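第四章 双手夹爪采集的布置与操作(手套配对任务)

读到这一章的话,前面三章的硬件安装应该都弄完了。没弄完的先别往下看,尤其是第三章的标定,我见过太多人跳过去,然后跑来问我为什么轨迹是歪的。歪的原因九成在标定,剩下一成在线缆,线缆的事情这一章会讲。

先交代一下背景。我们这个项目叫 Wudetti,研究的问题说起来很朴素:人拿着手持夹爪做软物体的整理动作,录下来的数据能不能直接拿去训练双臂策略,中间少绕几道弯。手套是我选的。当时组里有人想用毛巾,有人想用袜子,我坚持用手套,理由是手套有方向、有左右、有手指,捏错了地方整只就会耷拉成一团,策略偷不了懒。Hauwa Ogundipe 负责训练那一头,她后来跟我抱怨过好几次手套太难,但她的那张对比表最后能站得住,靠的也是这份难。

这一章是写给操作员看的,训练的部分在第六章。我尽量说人话,哪里啰嗦了请多担待。

4.1 开始之前

要准备的东西:

手持夹爪一对,左右各一,顶上的标记板已经装好。左右不要互换!左手那只的标记板和右手那只编码不一样,换了之后软件不会报错,它会很高兴地给你算出一堆左右颠倒的轨迹。

头戴相机一套,按第二章戴好,镜头略微朝下。

工作台一张。我们用的是浅色木纹台面,反光不强,对标记识别比较友好。如果你们那边只有白色亮面桌子,请铺一层哑光的垫子再开工。

托盘一只,带边沿的浅托盘就行,深的不行,夹爪伸进去会磕到壁。

手套若干。颜色最好和台面分得开。手套可以是旧的,但指尖不要有破洞,破洞会勾住夹爪的指头,那一条就废了。

黑色胶带一卷,用来贴定位记号。

软件方面,录制端装的是 Miteck 的采集程序,回放和切段用 Ugwu 那套脚本。两边的安装都在附录里,这里不重复。装完请先跑一遍自检,自检通过的界面最下面会有一行绿字。没有绿字就是没通过,别自己骗自己。

4.2 布置工作区

步骤1. 把桌子推到采集区中间,四周留出走动的地方。

步骤2. 在地面贴L形的胶带记号,对齐桌子远端的两个角。这一步很多人嫌麻烦,觉得桌子又不会自己跑。桌子会跑的!你的大腿顶一下,同事路过蹭一下,一个上午下来偏出去一截很正常。有了记号,每次开录之前瞄一眼就知道要不要推回来。

步骤3. 在桌子靠近操作员的一侧,左右各贴一小条胶带。这是给身体用的,站好之后身体应该在两条胶带中间,不要偏。

步骤4. 托盘放在台面左半边,长边怎么摆都行,但同一批数据里必须一致。我自己习惯让把手那个口朝外。

步骤5. 清掉台面上多余的东西。水杯、手机、便利贴,统统拿走。我们最早那批数据里有一支笔,从头到尾躺在桌角,Hauwa 后来发现模型对那支笔的位置相当在意,笔一挪,成功率就掉。那批数据最后没用,心疼了我好久。

注意:托盘里面也要看一眼。小碎屑之类的东西俯视角下很显眼,开录前能捡就捡。

注意:采集区的灯开好以后不要再动。上午录的和下午录的如果光线差很多,请分成两个批次,在备注里写清楚。窗户那边如果有太阳,把帘子拉上。

4.3 线缆

单独给线缆开一小节,因为它真的值得。

两只夹爪各有一根线,从尾部出来。我试过很多种走法,最后留下来的是这样:线从夹爪尾部往回走,绕过手的外侧,再往身后去。左手的走左边,右手的走右边,绝对不要在胸前交叉。交叉了以后,只要两只手做一次换位动作,线就会绞上,你会感觉到一股往回拽的力,动作马上就变形了。

步骤1. 双手自然下垂,把线理顺,确认没有打结。

步骤2. 双手伸到桌子最远的边,看线够不够长。不够就把身后的固定点往前移。

步骤3. 双手收回到胸前,看线会不会拖到台面上。会拖一点没关系,但不能压在手套上,也不能从标记板前面经过。

步骤4. 左右手各画一个大圈。听起来有点傻,但这个动作能把大部分隐患都暴露出来,我每次都做。

警告:录制过程中如果感觉到线缆拉扯,请停下来,不要硬做完。硬做完的那一条里会带着一个很细微的抖动,人眼看回放看不出来,训练的时候却会被老老实实地学进去。我们有一阵子机械臂在抓取前总要哆嗦一下,查了好几天,最后查到的就是这个。

袖子也顺便说一句。穿长袖没问题,袖口收好,不要宽得能盖住夹爪的手柄。标记板如果被袖子或者线遮住一角,定位精度会变差,遮得多了会直接丢跟踪。

4.4 握持姿势

我知道大家拿到夹爪的第一反应是紧紧攥住。放松一点。

步骤1. 食指搭在扳机上,其余手指环住手柄,力道大概和拿一只装了半杯水的纸杯差不多。

步骤2. 标记板朝上,让头上的相机看得见。不需要时刻保持水平,倾斜是允许的,完全侧过去就不行了。

步骤3. 轻轻开合几次,感受一下行程。我们的夹爪在快要闭合的那一小段会稍微变紧,这是正常的,是故意留的手感。

步骤4. 看一眼录制程序的预览窗口,左右两块标记板都应该被框起来。有一块没框,先检查遮挡,再检查灯光。

提示:刚上手的人容易把手腕锁死,用整条胳膊去凑位置。这样录出来的轨迹对机械臂其实不算坏,但你自己半小时就会酸得不行。手腕可以动,慢一点就好。

4.5 正式录制:取、展、放

这一节是整章的重点。每一条数据包含一个完整动作:从台面拿起手套,展开,放进托盘。一条只处理一只手套,不要贪心连着做两只。

步骤1. 把手套随手丢在台面右侧。真的要随手丢,不要摆。摆出来的姿态太整齐,模型见不到世面。丢完如果它正好平平整整摊在那里,捡起来再丢一次。

步骤2. 双手回到起始位,也就是身体两侧靠前、夹爪张开、指向桌面中央。停顿一拍。这一拍是给切段脚本用的,Ugwu 的脚本靠静止段来判断一条数据的头和尾,没有停顿它就会把两条粘在一起。

步骤3. 按下脚踏,听到提示音以后开始。

步骤4. 右手先动,去找袖口那一端。夹袖口,不要夹手指。原因很简单,袖口是整只手套里结构最稳定的地方,夹住它提起来,手指自然往下垂,另一只手就有得抓了。夹手指的话,提起来是一坨,你得重新放下再来,这一条也就作废了。

步骤5. 把手套提离台面一点点,不必完全悬空,指尖那头还挨着桌面最好,它不会乱晃。

步骤6. 左手靠过去,夹爪对准手套下缘靠近指尖的位置。先对准,再合拢。很多人是一边靠近一边合,到了跟前发现夹了个空。这里宁可慢。

步骤7. 两手轻轻往两边带,把手套拉开。感觉到布料绷住就停,不要较劲。

步骤8. 双手一起移到托盘上方,放低,先松左手,再松右手。

步骤9. 双手退回起始位,停顿一拍,踩脚踏结束。
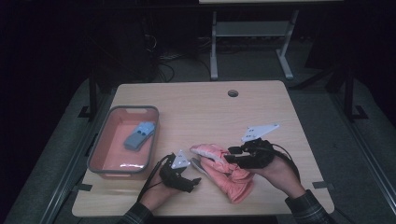
步骤6和步骤7之间是最容易出问题的地方,我多说几句。两只夹爪靠得近的时候,标记板之间可能会互相遮挡,尤其是右手抬得高、板子又往前倾的时候。我的办法是让左手保持低一点,右手保持高一点,两块板错开。习惯了之后根本不用想,身体自己会这么做。

还有就是手套本身的褶子。软东西每次捏起来都不一样,有时候你看着是袖口,夹起来才发现夹了两层加一个拇指。遇到这种情况怎么办?我们的规定是:如果能在空中顺势调整过来,就继续,这种带纠错的数据很宝贵,备注里打个勾;如果要放下重来,就踩脚踏作废。界线有点模糊,我承认,拿不准的时候就作废,不要舍不得。

注意:不要在录制中途腾出手指去帮忙。我懂那种冲动,手指就在旁边,一拨就好了……但机械臂没有多余的手指。凡是出现手指直接碰手套的,整条删除。

4.6 关于次数和休息

每种方案我们各录了2000条。一种是头戴视角加双手夹爪,就是这一章讲的;另一种是传统的遥操作,操作员坐在控制台前面,同样的桌子同样的任务,也录了2000条。两边数量对齐是 Hauwa 的要求,她说不对齐的话这个比较就没法写。

录遥操作的那一半花了我们几乎52个工时,手持这一半明显轻松得多。轻松归轻松,手还是会累。请按下面的节奏来:

步骤1. 录一小段就把夹爪放下,甩甩手。不用等到酸了再停,酸了再停已经晚了。

步骤2. 休息回来以后,重新检查桌子有没有偏、灯有没有变、线有没有绞。

步骤3. 换人的时候必须重新戴一次相机,并且重新做第三章的短标定。每个人的头高低不一样,俯角差别很大。

提示:下午三点左右是我们废片最多的时段,后来干脆把那会儿改成喝茶时间,数据质量立刻好看了。

4.7 录完之后的检查

每个批次录完,先别急着拷走,花几分钟做下面这些。

步骤1. 打开回放,随机抽几条,用正常速度看一遍,再用慢速看夹取那一小段。

步骤2. 看两条开合曲线。正常的曲线是右手先合、左手后合,放的时候左手先开、右手后开。顺序反了的,回去看画面,多半是操作员走神了。

步骤3. 看跟踪丢失的比例。短暂丢一下,插值可以补;如果刚好丢在左手合拢的瞬间,这条不要。

步骤4. 检查每条开头和结尾的静止段是否都在。

步骤5. 在批次备注里写上操作员、上午还是下午、用的是哪几只手套。手套我们按颜色记,换了颜色或者换了款式一定要写,Hauwa 会拿这个去做泛化的分组。

上传走 Hirbridge 的服务器,目录规则在附录里。上传完成以前,本地的那一份不要删。我删过,只删过一次,从此再也没有勇气。

4.8 常见问题

预览里有一块标记板时有时无。
先看线缆是不是从板子前面晃过去,再看灯。板面脏了也会这样,拿干的软布擦,不要用酒精,酒精会把黑点擦花。

手套总是从夹爪里滑出来。
夹得太浅。让夹爪的指头多吃进去一点再合。如果还滑,看看指头上的防滑垫是不是磨平了,备件在工具箱里,换的时候左右一起换。

切段脚本把好几条并成了一条。
停顿不够。重新切的时候可以把静止阈值调松一点,能救回来一部分。根本的办法还是养成停一拍的习惯。

轨迹整体往一边偏。
回第三章。

托盘在放手套的时候被推走了。
手放得太低,夹爪碰到了盘沿。抬高一点再松手,手套轻,落下去不会散。实在总是推走,可以在托盘底下垫两小块防滑贴,但要垫就整批都垫。

左撇子怎么办?
好问题,我们组就有2位。目前的流程里袖口一律由右手来夹,左撇子操作员也请按这个来,练一会儿就顺了。镜像数据我们试过,把画面和动作一起左右翻转,结果还行,但托盘的位置也跟着翻了,放进同一个训练集里会打架,所以暂时没有并进主线。有兴趣的可以看第六章末尾的那张小表。

4.9 一点结果,给好奇的人

操作员其实不需要知道这些,但每次带新人都会被问到,索性写在这里。

用手持数据训出来的策略,在夹袖口这一步比遥操作那一组稳,在展开这一步两边差不多,在放进托盘这一步反而稍差一些。我的猜测是,人拿着夹爪的时候放东西放得太随意了,手一松就完事,而遥操作的人因为手感差,反倒放得小心。Hauwa 不太同意,她认为是头戴视角在放托盘的时候转头幅度大,画面变化剧烈,模型跟不上。我们俩为这个争了一个月,后来补录了一批刻意慢放的数据,差距缩小了,但没有消失,所以大概两个人都对了一半吧。

也是因为这个,从一月起我们在步骤8里加了要求:放下的时候头尽量别动,用眼睛去找托盘。旧版手册里没有这一句,手头还是旧版的请自己用笔补上。

下一章讲夹爪的日常保养和防滑垫更换。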